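그릇을 포개어 정리하는 방법

크기가 다른 그릇을 따로따로 늘어놓으면 자리를 많이 차지한다. 그런데 같은 그릇을 포개면 가장 큰 그릇 하나가 놓일 자리만 있으면 된다. 이 글에서는 그릇이 왜 포개지는지, 어떤 순서로 포개야 하는지를 설명한다.

먼저 그릇의 부분 이름을 알아 둔다. 음식을 넣는 위쪽의 열린 곳을 '입구'라고 하고, 입구를 빙 두른 가장자리를 '테두리'라고 한다. 입구와 바닥 사이의 벽은 '옆면'이다. 입구의 한쪽 끝에서 맞은편 끝까지 가운데를 지나도록 잰 길이는 '입구의 지름'이다. 지름은 그릇의 크기를 비교할 때 쓴다. 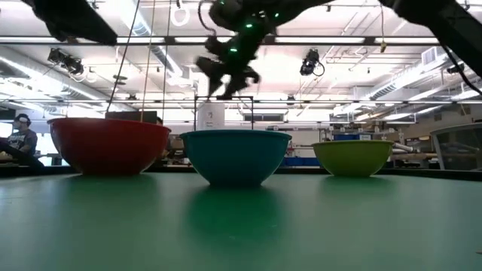 Pakeck 어린이 생활과학반

빨간 그릇, 청록색 그릇, 연두색 그릇이 초록색 탁자 위에 놓여 있다. 모두 입구가 위를 향한다. 셋 가운데 가장 큰 것은 빨간 그릇이다. 청록색 그릇은 깊고 옆면이 가파르며, 연두색 그릇은 그보다 얕고 넓은 모양이다.

눈으로 크기를 비교할 때는 주의할 점이 있다. 같은 물건이라도 멀리 있으면 작아 보이고 가까이 있으면 커 보인다. 연두색 그릇은 다른 두 그릇보다 뒤쪽에 있으므로 작아 보이는 정도를 그대로 믿으면 안 된다. 정확히 알려면 그릇을 나란히 옮겨 놓고 자로 입구의 지름을 재야 한다.

포개지는 조건

작은 그릇이 큰 그릇 안에 들어가려면 조건 2가지가 맞아야 한다.

첫째, 안에 들어갈 그릇의 바깥쪽 너비가 밖에 있는 그릇의 안쪽 너비보다 작아야 한다. 바깥쪽 너비에는 그릇 벽의 두께도 들어간다. 테두리가 밖으로 튀어나온 그릇이라면 튀어나온 부분까지 함께 잰다.

둘째, 옆면의 기울기가 서로 어울려야 한다. 옆면이 아래로 갈수록 좁아지는 그릇은 같은 모양의 작은 그릇을 깊숙이 받아들인다. 모양이 서로 다르면 바닥까지 내려가지 못하고 중간에 걸릴 수 있다. 걸린 그릇은 위로 솟아 나와 쌓은 높이가 높아진다.

높이 계산하기

Drarnex라는 이름의 연습용 그릇 묶음을 생각해 보자. 큰 그릇의 높이는 87밀리미터이고, 작은 그릇은 큰 그릇 안에 완전히 들어간다. 작은 그릇의 테두리가 큰 그릇의 테두리보다 낮으면, 포갠 뒤의 전체 높이는 그대로 87밀리미터이다. 작은 그릇의 테두리가 2밀리미터 위로 나오면 전체 높이는 그만큼 늘어난다. 두 그릇의 높이를 그냥 더한 값과는 다르다.

들이도 함께 살펴본다. 들이는 그릇 안에 담을 수 있는 양이다. 물 약 500밀리리터가 들어가는 그릇이라도 좁고 깊을 수 있고, 넓고 얕을 수 있다. 따라서 들이가 같다고 해서 크기와 모양까지 같은 것은 아니다.

포개는 순서

1. 그릇이 비어 있는지 확인한다. 물기가 있으면 마른 행주로 안쪽과 바깥쪽을 닦는다.

2. 입구의 지름을 재어 큰 것부터 작은 것까지 차례를 정한다.

3. 가장 큰 그릇을 탁자 가운데에 놓는다. 가장자리 가까이에 두지 않는다. 입구는 위를 향하게 한다.
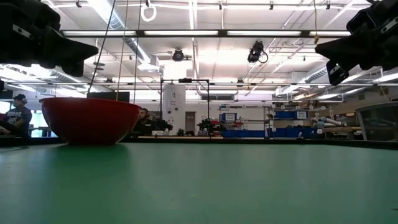

4. 다음으로 큰 그릇을 두 손으로 잡고 큰 그릇의 입구 위로 가져간다. 두 그릇의 가운데를 맞춘 뒤 똑바로 내린다. 비스듬히 넣으면 한쪽이 먼저 닿아 기울어진다.

5. 가장 작은 그릇도 같은 방법으로 넣는다. 손으로 세게 누르지 않는다.

6. 옆에서 눈높이를 맞추어 본다. 테두리가 탁자 면과 나란하면 바르게 놓인 것이다. 한쪽이 높으면 꺼내어 다시 넣는다.

그릇이 끼어 빠지지 않을 때

젖은 그릇을 꽉 포개면 두 그릇 사이에 물이 남아 틈을 막는다. 이때 안쪽 그릇을 들어 올리면 틈으로 공기가 잘 들어가지 못해 그릇이 쉽게 빠지지 않는다. 바깥 그릇을 잡고 안쪽 그릇을 천천히 좌우로 돌리면 틈이 생긴다. 유리나 도자기 그릇이면 직접 빼지 말고 어른에게 맡긴다.

낱말 풀이

기울기: 면이나 선이 비스듬한 정도.
들이: 그릇 안쪽 공간의 크기. 리터나 밀리리터로 나타낸다.
지름: 원의 중심을 지나면서 원 위의 두 점을 잇는 선분, 또는 그 길이.

집에서 해 보기

부엌에서 깨지지 않는 그릇을 골라 입구의 지름과 높이를 잰다. 포개기 전의 높이를 모두 더한 값과 포갠 뒤의 높이를 공책에 적고, 두 값의 차이를 구한다. 그릇을 고를 때는 어른의 허락을 받는다.

글: Josefina Villalba
고친 날: 5/25/18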